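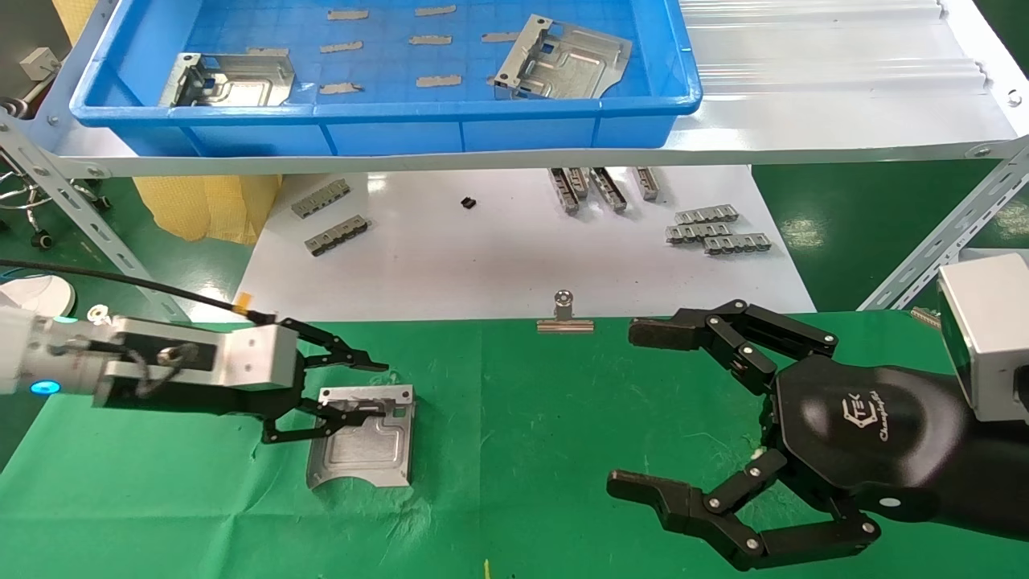 Home Shop Reviews News About Contact

Okay friends, quick bit of news, and it's a good one if your lips are as sad as mine get every winter. Rutel is opening its first real store in Pledmont this July! Up to now you could only get their balms and face oils online or at the Saturday-style pop-ups on Durán Street, where I have stood in line more times than I'd like my husband to know.

I got to chat with Aldana Bravo, who started the brand in her kitchen, and she told me the new place will have a refill bar. You bring back your empty jar (clean, please, she was very firm on that), they weigh it, and you pay only for what goes in. The cleansing balm, the oat mask and both body butters will be on tap from opening day. The fragrance-free face cream comes later because she's still testing a pump that doesn't clog. I asked if they'd take jars from other brands and she laughed and said yes, as long as they're glass.

The part I'm most excited about is the Mulik line, which finally has a launch to go with it. It's 4 products, all without added scent: a cleanser, a toner, a day cream and a little stick for dry patches. I've been using a tester of the stick on my elbows and around my nose, and I'm hooked. It goes on waxy and then sort of melts, and it doesn't sting, even when I've overdone it with the scrub (I always overdo it with the scrub). The toner I could take or leave, if I'm being picky. It felt like water to me, but my sister swears by hers.

The waiting list for the launch set had 3798 names on it when we talked, and they've made almost 316 sets for the first round, so yeah, those odds aren't great. But 80 of them are being held back for people who come into the store. Doors open at 10 a.m. and it's one set per person.

I'll be there early with my empty jars and a very large coffee. Come say hi if you see me!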